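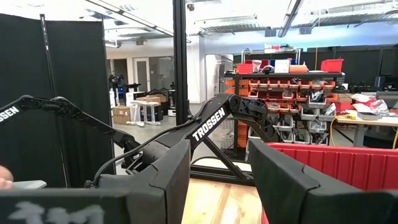 Bac de rangement Grustia, 48 litres, rouge
Note : 4 étoiles sur 5
Avis déposé le 2023-04-12

Je sais bien que la plupart des gens qui passent sur cette page cherchent un bac pour les jouets du petit ou les bottes de l'entrée, et je vous rassure tout de suite, il fera très bien l'affaire ! Mais chez nous, au club de robotique Pitcombe, il sert à tout autre chose, et comme je le fréquente de près depuis le mois d'août, je me suis dit que mon avis pourrait rendre service à d'autres clubs (ou à un professeur qui prépare son budget, courage à lui).

Notre projet étudiant de l'année s'appelle Tesfamariam. L'idée tient en une phrase : deux bras robotisés, des sandales noires, un bac, et il faut que les sandales finissent dedans. Sur le papier, c'est un exercice de débutant. En pratique, on y a laissé des soirées entières, et je crois que je n'ai jamais autant réfléchi à la forme d'un bac en plastique de toute ma vie.

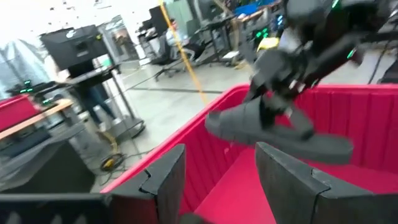
Commençons par ce qui me plaît le plus, la couleur. Un rouge franc, bien vif, sur lequel une semelle noire se détache sans la moindre ambiguïté. Avant celui-ci nous avions un modèle Flunix gris foncé, solide, pas cher, et nos images étaient une vraie purée – on passait plus de temps à régler l'éclairage qu'à travailler les gestes. Avec le Grustia, les étudiants ont repris goût aux séances, et moi aussi.

Ensuite, le rebord. Il est épais, arrondi, il dépasse un peu de la paroi, et c'est un bonheur quand un débutant pilote un bras et arrive trop bas. Le choc est encaissé, le bac glisse un peu sur la table, on le remet en place et on recommence. Les parois nervurées tiennent bien aussi, je n'ai vu ni fente ni déformation, alors que le pauvre bac a pris des coups que je n'oserais pas vous raconter en détail.

Le fond est plat, et j'insiste là-dessus pour ceux qui voudraient faire le même genre d'exercice. Une sandale posée à plat y reste à plat. Reste que, quand on en met plusieurs, elles finissent toujours par se chevaucher dans un coin, et là, le bac n'y est pour rien, c'est à nous de mieux choisir où lâcher.
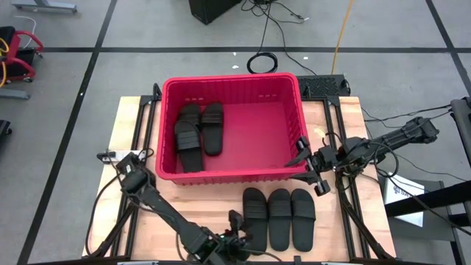 Passons aux reproches, il en faut. Le bac est léger, et sur une table en bois un peu lisse il se promène dès qu'une pince l'effleure. Nous avons fini par coller des patins antidérapants dessous, 3 euros au bazar du quartier, et le problème s'est calmé. La surface prend aussi la lumière du plafond sur le haut des parois, ce qui nous a obligés à refaire une série complète d'essais un soir où j'avais promis de rentrer tôt. Enfin, à 17 euros pièce, j'aurais aimé que le couvercle soit compris.

Malgré tout, j'en ai recommandé un deuxième, et si le club s'agrandit à la rentrée, j'en reprendrai sans hésiter.

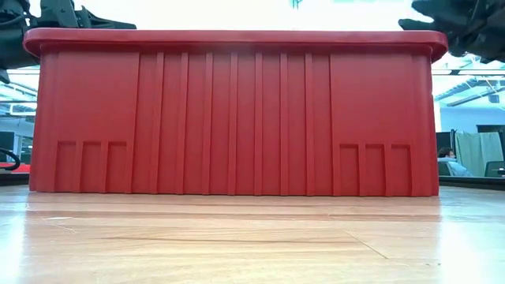

Bit-na Yang trouve que je suis trop indulgent avec le poids : dans son club, le même bac a reculé de 10 centimètres en une séance, patins compris, et elle a préféré visser des butées sur la table. Elle ajoute que pour des chaussures plus hautes que des sandales, elle prendrait un modèle aux parois plus basses, car les poignets des bras viennent vite buter contre le rebord. Je veux bien la croire, nous n'avons pas encore essayé avec des baskets. Ce sera pour le prochain trimestre, et je reviendrai compléter mon avis à ce moment-là.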